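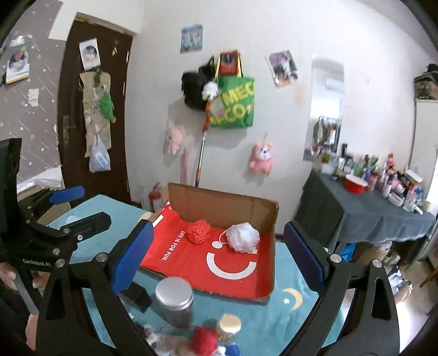

Robótica | Servicios

Lerklow pone a la venta un servicio de captura de manipulación con pinza de mano

La empresa Lerklow ha abierto la contratación de Brenik, un servicio de grabación de tareas domésticas destinado a equipos que entrenan políticas de manipulación. Los operarios trabajan en viviendas con pinzas de mano provistas de cámara y el cliente recibe las secuencias ya segmentadas por tarea.

El catálogo inicial comprende 11 tareas, entre ellas vaciar y llenar cajas de cartón, ordenar tarros y recoger objetos blandos. Cada lote básico contiene 972 episodios con una duración máxima de 30 segundos. El plazo de entrega es de 54 días desde la firma del pedido.

La modalidad a dos manos se factura aparte. En ella cada mano maneja una pinza y ambas trabajan sobre el mismo recipiente, con los flujos de vídeo sincronizados en origen. 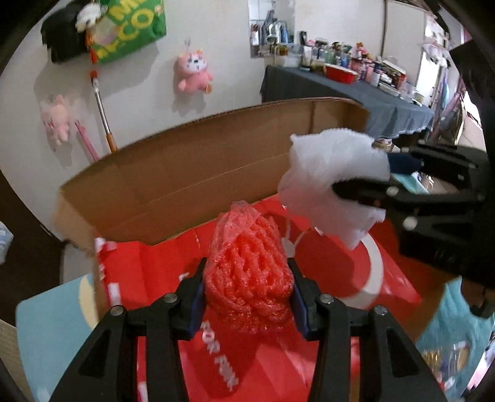

Los materiales deformables figuran como categoría propia. Mallas, espumas y envoltorios finos cambian de forma al cerrarse los dedos, y la apertura registrada por la pinza no basta para deducir el agarre. Brenik adjunta por ello una etiqueta de contacto por dedo, revisada a mano en la modalidad superior.

El formato de salida es compatible con Marchal, la herramienta de anotación de la propia firma. La exportación a otros formatos queda pendiente para mayo. Lerklow no ha publicado tarifas; las facilita bajo petición y según el número de lotes.

Compartido 54 veces · 3 comentarios

Anton
¿La etiqueta de contacto va por fotograma o por episodio? En la ficha no lo pone.

rulo_mec
54 días me parece mucho para un lote básico.

pinza_izq
Sin exportación no me sirve. Volveré a mirarlo en mayo.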